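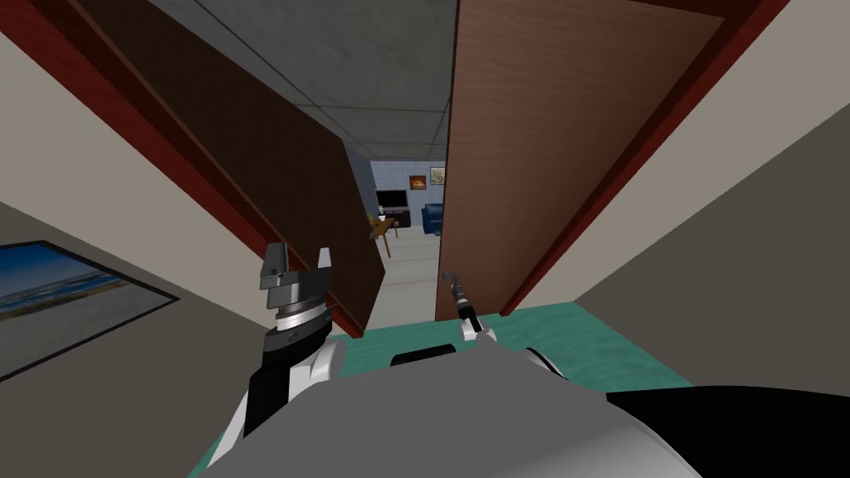

Right, robot update, as three of you have asked and one of you was my mum.

The doorway problem is still the doorway problem. Every run I've done this week has been in the simulator, and every run comes down to how the thing gets itself and both arms past two doors without clouting one of them.

For anyone new: I'm building a two-armed mobile robot in the Randbridge shared workshop, mostly evenings. It's called Mornineo. I didn't pick the name, I lost a bet with Elin Gronow and she's been smug since April.

The virtual flat came ready furnished, telly and armchair and everything — it's tidier than mine. I've got very fond of the blue armchair. One day Mornineo will reach it.

So. 305 attempts at the doorway since I rewrote the planner. It got through on 8 of them. Before the rewrite it was 13, so well done me!

The trouble is the arms. With the body on its own it sails through, lovely. Add the arms and the planner gets nervous, stops on the threshold and has a long think (I've left it thinking while I made toast, ate the toast and washed up).

Renato Riquelme reckons I should fold both arms in before it gets anywhere near a door and only let them out on the other side. Sensible. Annoyingly sensible. I wanted it to hold a door with one gripper as it goes by, because that looks brilliant, but he's probably right that I should walk before I show off.

Tried his way tonight with the left arm only. It folded, it rolled forward, and then the right arm swung out to balance something that didn't need balancing. Found the line that does it: line 2568, written by me, with a comment saying "tidy this later".

It is now later.

Meanwhile on the real bench: the base rolls, one shoulder is on, the other is waiting for bearings. Elin has lent me her good hex keys on the condition I stop calling them mine.

Plan for tomorrow — both arms folded, slower approach, leave it running over dinner. If anyone's done door stuff with two arms and has a nice way of setting the clearance, please shout. I'm currently guessing and adding a bit.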